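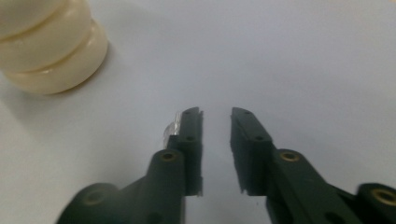
9 November 2024
Open day, Vandutstead workshop. Written up the same evening, Ullden bench notes at the end.

Doors at ten. Yabsira Mekonnen ran the hand-held gripper table and I had the arm. Ultan Nic Giolla did the talking at the front, then came back to help us when the second group arrived bigger than planned. We had printed 200 visitor sheets and there is still a fair stack on the shelf, so no need to print more for July.

Gripper table. Plan was to let visitors pick things up with the hand tool and then show them their own recording on the big screen. Most wanted to go straight to closing the fingers on something. Yabsira started asking them to hold it still over the table first with the fingers open, and the clips were much better after that. Children were quicker than the adults. The usual mistake was coming in too low and touching the table with the tips before closing.

Objects. The glossy cream one with the ribs went down well. It is harder than it looks: the bands are rounded, so if the pads meet it on a bulge it slides, and in a groove it holds. One visitor, a retired toolmaker, worked this out on her second go and then taught the people behind her. Clear objects were the other talking point. Several people asked whether the software can see them. Ultan said sometimes, and left it at that.

Fingers. Still the dark green set with the brass inserts. The bottom edges of the pads are looking rough, both of them. Not urgent but I would like a new pair printed before the Etivis people come. Keep the two-hole pad pattern so the spares fit.

Recordings. Disk had 1,084 clips on it when we packed up, counting the practice ones from the day before. I have not sorted them. A lot will be people waving at the screen with the tool in their hand. Yabsira has offered to go through the first 100 and see what share is usable — if it is poor I would rather delete the lot than store it.

Arm. Ran the Song routine on a loop, 20 minutes on, then a rest while people asked questions. One stop in the afternoon when a coat sleeve went over the barrier line. Restarted without trouble. Move the tape further out next time.

Ullden bench: left switched on, fan noisy again. Bench lamp is on loan to the front desk, get it back.

To do
New fingers, dark green if there is filament left
Tape line, arm side
Sort clips (Yabsira)
Ask Ultan for the sign-in book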